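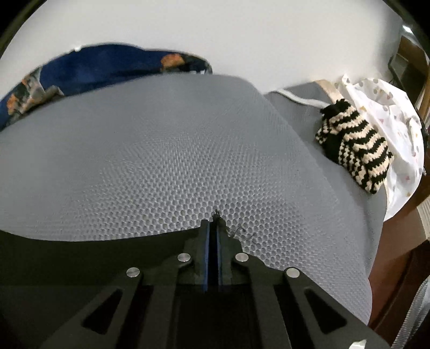

The Last Bus from Cestik

Shoshana Calloway missed the bus because of a sandwich. She had stood in the line at the station shop in Cestik and the man before her paid in small coins, one after another, and when she came out with the sandwich in her hand the bus to Narno was already turning at the corner.

The woman in the ticket window was putting on her coat.

"Is there another one?" asked Shoshana.

"At 6 in the morning."

"And a hotel?"

"In July, yes. Now it is closed."

Shoshana sat down on the bench. In her bag she had her mother's letters, 56 of them, tied with a kitchen string. The buyer of the house in Narno had found them behind the stove. No, that was not correct. The buyer had found three of them, and the rest were sent to her by an aunt who did not want to keep them anymore. She had read only four. They were all addressed to somebody called Pillai, and they were never mailed.

The woman locked the window and came to the bench. She looked at the sandwich, then at the shoes of Shoshana, which were city shoes.

"Who do you have in Narno?" she asked.

"I don't know yet. A person with the name Pillai, maybe."

"The old one or the son?"

Shoshana had prepared many questions during the trip, but not for this. She counted the years in her head and got lost.

"The old one," she said.

"He repairs clocks. He doesn't hear well, so you must knock on the glass and not on the door." The woman took her keys from one pocket and put them in another. "My brother drives the milk there at night. He will pass by the bridge. You can sit in front if you don't smoke."

"I don't smoke."

"He does," said the woman. "Come, we have to walk a little."

Outside it had begun to snow, very small and dry. Shoshana broke the sandwich in two pieces and gave her the bigger one, and they went down to the bridge, eating.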